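Notebook, cell 2, Domcombe. July, entry opened 09:40
Burger assembly task, patty drop fault

Picked this up from the Deltimeo handover. Fault as logged: arm stops mid-sequence with "grasp lost" while carrying a patty, or completes the place with the patty badly off center and reports success. The second case worries me more. The log says OK and the stack is wrong.

Setup unchanged from last month. Ingredients on edge in the clear holders along both rails, tray in the middle, build order fixed. Larier controller, gripper firmware not touched. Force limit on the fingers at 100, speed override at 104 (should be 100, see below).

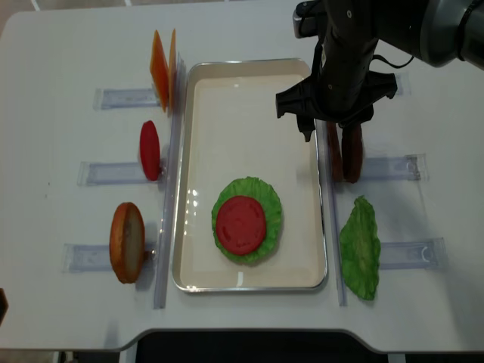 First thing checked was the override. It was set to 104 in the job file, left over from the cycle time trials. Put back to 100. No change in the fault, so not the cause, but it should not have been there. Whoever copies a trial job into the main folder, please reset it first.

Second, the finger zero. Homed the gripper and closed on the gauge block. Reading was within tolerance on both sides. Repeated after a warm-up period, same result. Zero is good.

Third, the grasp check. The job accepts a grasp if the finger gap is above a minimum at the end of the close. That is all it does. It samples once, before the lift, and never again until release. A patty that slides or swings in the fingers after the lift still passes. The "grasp lost" stop comes from a separate torque monitor, which only trips if the piece goes completely.

Pulled the event log. At line 3472 the gap value drops during the traverse, well after the check, and the job carries on to the place pose. The same pattern shows in the other off-center cases I opened. In the clean runs the gap is flat from close to release.

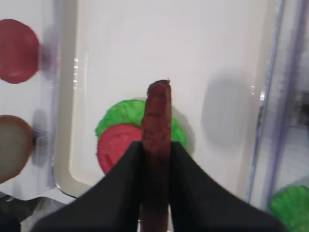
Orientation at release is the other half of the problem. The place pose assumes the piece is square to the fingers and gripped near its center. The wrist view is the only place we can check that, and the vision step does not use it after the pick. Held on edge, the brown piece shows up as a narrow upright strip between the fingertips, with the red and green pieces on the tray partly hidden behind it. Any check on where the stack center is has to be made before the arm gets this close, or it will be working from a partial outline.

Changes made today:
Gap now sampled every 200 ms from close to release. Job holds if it drops below the minimum.
Success flag moved to after the retract, with an overhead check on stack center.
Override locked in the job file.

Not changed: finger pads. The Canpolat pads are due for replacement anyway, but I want runs on the old ones with the new check in place before swapping, otherwise we will not know which fixed it.

Safety note. On the first hold test the arm stopped over the tray as intended, but the reset button resumed motion with no second confirm. Do not reach in to take the piece out while the job is on hold. Use the stop, then open the fingers from the pendant. Resume logic to be corrected before anyone runs this unattended.

Open: resume confirm, pad swap, threshold for the overhead check.

15:20, cell left in manual, fingers open.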